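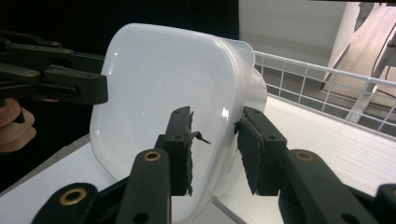
The Long Life of a Leftovers Box

Search this site Enter keywords Go
Home Food Homes People Archive Subscribe

My grandmother had a cupboard you opened with one hand held up flat, like a crossing guard, ready to catch whatever came sliding out. Margarine tubs, ice cream pails, the deep square boxes that soup came home in - she kept every one, and she could lay her hand on the right lid in the dark. I thought of her the whole way up to Walczak, where Fumiko Ishida has been collecting household food containers for most of her adult life and will talk about them, very happily, for as long as you've got.

She has 3,086 of them at last reckoning, in what used to be the family's dining room. (They eat in the kitchen now, and her husband says the light is better anyway.) The oldest pieces are waxed cardboard, and then come the enamel ones and the early plastics, which went yellow and smell faintly of crayons when you lift the lid. Her favorite is a butter keeper from Totico, a small company that made kitchen things two towns over until the building was sold. She paid $2 for it at a church sale in July and has been offered $200 since, and she laughed so hard telling me this that she had to put her coffee down.

What she loves is the use they got. People wrote on them, you see. "Soup, NOT the spicy one." "Buttons." "Return to Aunt Vi," on a tub that plainly never went back! Teodor Szulc, who worked the molding floor at Totico for years and now comes by with boxes of old catalogs, remembers that the designers fretted for months over how a lid should sound when it closed. They wanted a soft pop. Nerier, the competition, had a click, and Totico people thought the click was cheap. He still thinks so, and he demonstrated both for me several times over until I could tell them apart with my eyes shut.

We ate lunch late, bean salad and rye bread, and talked about our mothers' refrigerators and who in each family had been the one to keep the lids. Fumiko sent me home with the rest of the salad in a plain tub with no name on it at all, and made me promise to bring it back. I've written her name on the bottom in marker, and it's sitting by my front door with my keys on top.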